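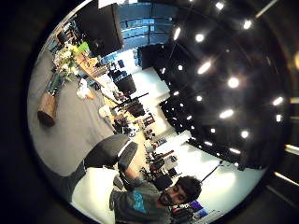
4. Soft things on hard tables

4.1 What collects on a shared table

Most writing on shared workrooms treats the table as a place where people sit and the objects on it as something to be cleared away. We came to the Brakby room with a fondness for the objects themselves, and the first weeks only made it stronger. A long table used by many people takes on a sort of geography. The ends fill up with equipment, and the middle stretches become a common ground where things are put down for a moment and then stay. Figure 4 gives a good idea of how different the neighbors can be: a bouquet of white flowers with green leaves, a bright green item, scattered papers and a crumpled white thing we coded only as "cloth or paper", all sharing one long gray top.

Our inventory from the seven weeks of visits holds 624 entries. An entry is one object in one spot at one visit, so a mug that moved from the window end to the door end in the course of a morning counts twice. We kept this rule even where it felt silly, and we are glad we did, for the moves turned out to be the most interesting part. We used the Kuhlmann coding sheet with two changes. The category "textile" was split into "covering" (cloth under or over something) and "wearable" (cloth that goes on a body), and a new category, "padded", was added for objects that are partly hard and partly soft. Bags with stiff bases, cushioned cases and headphones all ended up there.

4.2 The padded category

The padded category was meant as a place to park awkward cases. It soon became the part of the sheet we looked forward to filling in. Headphones are the best example. Users of the room put them down with far more care than they give to keyboards or cups, and in our notes they are often set on cloth where bare tabletop is within easy reach. The pair in Figure 5 has a brown ear cup with a fine, wood-like grain, black padding crossed by a short white stripe, and a braided loop for a headband. Each part asks for a different kind of handling. A smooth cup can slide, padding grips a little, and a braid catches on whatever lies near it.

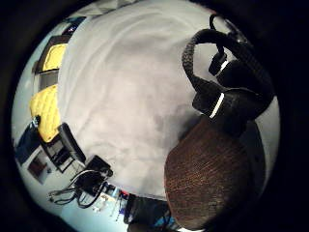 We asked users to describe in their own words how they choose a resting place for such an object. Several of them began with looks and arrived at sound. A hard cup on a hard table makes a knock, and in a quiet room a knock turns heads. Others spoke of scratches, and one long-time user said she simply liked the way a dark object looks on a pale cloth. We find that answer every bit as useful as the practical ones! It suggests that part of the arranging done at shared tables is decorative, even when the person doing it would never use that word.

White and off-white cloth deserves a note of its own. It came up at the table throughout our visits and was coded as covering when we could tell that it was in use as one. Where we couldn't tell, the entry was left as "cloth, unassigned". Readers who want a cleaner split may fold the unassigned entries into covering without changing the pattern in Table 2, though we prefer to leave the doubt visible.

4.3 Clear and glossy objects

Transparent objects gave us the most trouble and also the most fun. A clear shell shows what lies behind it, so two people coding the same spot may disagree on what is inside, what is behind and what is a reflection. The large domed object in Figure 6 is a case in point: a clear, glossy shell crossed by a broad jade-green band, with a round, dark opening on one side and pale gray folds showing through. The hand rests at the lower edge of the dome, where the band meets the clear part. Our two coders first gave this object different names and then agreed on "dome, clear, banded", a label that says nothing of its use.
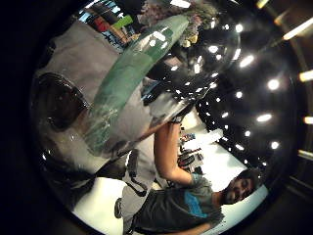
We recommend plain labels of this kind wherever use can't be settled at the table. In the pilot at Dutavley we had allowed coders to write down what they thought an object was for, and the result was a set of confident names that had to be undone later, one line at a time. Shape, surface and color hold up better. They also make the lists a pleasure to read back, and a reader who has never been in the room can form a fair idea of it from a page of them.

Handling notes were written on the same line as the label. We used four words only – press, pinch, scoop and drag – and left the space blank when the coder was unsure. Smooth, curved things drew "press" and "scoop" more often than we had expected, and thin things drew "pinch". Drag was kept for cloth and for bags pulled along by a strap. The Zeravo sheets, which use eleven handling words, would allow finer distinctions, but our coders found that they could not hold that many in mind while also watching the table.

4.4 A page from the field notes

The following entry is reprinted with light edits, mainly to spell out shorthand. It was chosen for its attention to knit, a material that appears only in passing in the coded lists and that the fourth author would happily have written a whole paper on. A related view is given in Figure 7.

Figure 7. Chunky black knit across the top of an off-white fabric. Behind it, a light wooden tabletop with an orange-brown front edge and a tall metallic container.

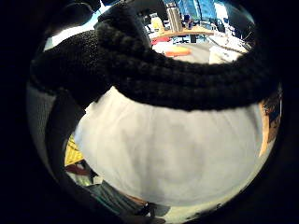

BRAKBY, January – Came in at 9:40 and sat at the door end. Knit is wonderful stuff to watch in a room like this. It takes the light in little dots along the stitches, and a thick black one makes every pale cloth near it look brighter. Spent a while trying to draw the ridges and gave up, then tried rubbing the side of the pencil over the page and got much closer.

Coding question for the group: does a knitted thing that is lying beside a cloth count as one entry or two? I have put two. If it were folded into the cloth I would put one and write "with knit" after it. Please check that this matches what the rest of you are doing, as I have been through three pages on this rule already.

Tall containers are hard to place on the sketch map. They hide whatever is behind them from where I sit, so I got up and walked to the other side before filling in that square. I would suggest that we all do this from now on. It takes a minute and I found a pencil sharpener I had missed.

Stopped at 11:15. Sketch map and rubbings are in the blue folder. (Catrin Ifans)

The suggestion to view each square from both sides of the table was taken up from the next visit onward, and all later sketch maps carry a small arrow for each viewing position. Earlier maps were not redrawn. The rule on knit and cloth was kept as she wrote it, and it is the one applied in the counts in Section 5.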